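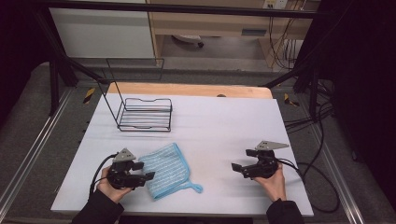
Notes page for the Zarnen folding study, July update. Quick one, we're in the middle of write-up so forgive the gaps. Basic question hasn't changed: how many hand-collected demos does a policy need before it stops making a mess of soft things? Most of our demos come from people holding the grippers themselves, one in each hand, no arm involved. Tea-towel-sized cloth like the pale blue striped one, folded, hanging loop left on. The loop matters more than we thought, more on that below. Dish rack stays on the table for the cloth tasks too, up the back left, so the policy learns to work with clutter nearby.

## Where the numbers are at

- 292 demos recorded, 207 kept after Lena's pass through them
- 41 held back for testing, none of those touched in training
- 2 operators so far, Lena Kurek and Tsutomu Higuchi. Want more.

Most of the rejects were tracking dropouts. A few were just bad folds, e.g. the cloth got bunched and the operator started over halfway. We argued over keeping those. Kept none in the end, but Tsutomu still reckons recovery behaviour is worth having and he's probably right. Next round maybe.

## What we compared

Same data, two ways of training on it. **Wendetti** predicts both grippers together as one action. **Lendetti** treats left and right seperately and lets them talk through a small shared layer. (Yes the names are too close. Too late, they're in all the folder names.)

Wendetti came out better on folding. Clearly better on the second fold, where one side has to hold still while the other moves. Lendetti kept drifting on the holding side, a little at a time, and the edges ended up crooked. On single-sided stuff like nudging the cloth square there was nothing in it.

## The loop thing

Both versions like to grab the hanging loop. Makes sense, it sticks out and it's easy to pinch. Fold then goes skewiff as the whole corner comes along. Tried turning the cloth so the loop starts in differnt corners across the demos. Helped Wendetti a lot, Lendetti hardly at all. No good explanation yet.

## Still to do

- Cable routing on the right gripper, it tugs on wide reaches. Longer lead on order
- Re-run the test set with the lights down, colour of the cloth washes out under full lighting
- Third operator, left-handed if we can find one
- Brzozowska split for the appendix (by operator, not by session)

Raw logs are on the group drive under the July folder. Ask Lena before you move anything in there, the training scripts have the paths hard coded.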